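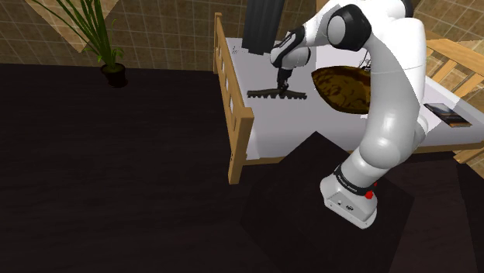 Bedroom safety checklist, Melline House guest rooms
Stendelcombe site, April round

Mark each line OK, FIX or N/A. Comments go under the line they belong to.

1. Bed frame stands level and does not rock when pushed from the side.
OK in all rooms except Room 18. One leg bolt loose there, tightened during the round. Check again in May.

2. Slats seated in their rails, none cracked.
FIX. Two cracked slats in Room 30. Replacements ordered from Rulholm, same width as the old ones. Room stays off the booking list until they are fitted.

3. No splinters or raised screw heads on the side rails, headboard or footboard.
OK. Light sanding done on one footboard, second floor.

4. Mattress fits the frame with no gap wide enough to trap a hand.
OK.

5. Clear walking space on at least one long side of the bed, 30 inches or more.
FIX. Room 47 measured short with the armchair in place. Armchair moved to the landing store. The luggage rack can stay.

6. Bedside lamp cord not pinched behind the bed or run under the rug.
FIX. Cords under rugs in three rooms. Rerouted along the baseboard with clips. Housekeeping to stop moving them back when they vacuum.

7. Outlet covers whole and tight to the wall.
OK. One hairline crack by the window in Room 50, listed for the electrician.

8. Smoke alarm sounds on the test button.
OK. Batteries changed throughout, old ones in the recycling tub.

9. Window opens fully and the catch holds.
FIX. Sash sticks in Room 18. Needs planing, wait for dry weather.

10. Heavy furniture anchored to the wall.
OK, apart from the tall wardrobe from Ogbonna, which came without brackets. Brackets requested. Keep the wardrobe in the hallway alcove, empty, until they arrive.

11. Door swings clear of the bed and closes by itself.
N/A on the ground floor, where there are no self-closers. OK upstairs.

Time taken: most of the morning, finished at 11:40. Open items carried to the next sheet: 2, 7, 9, 10.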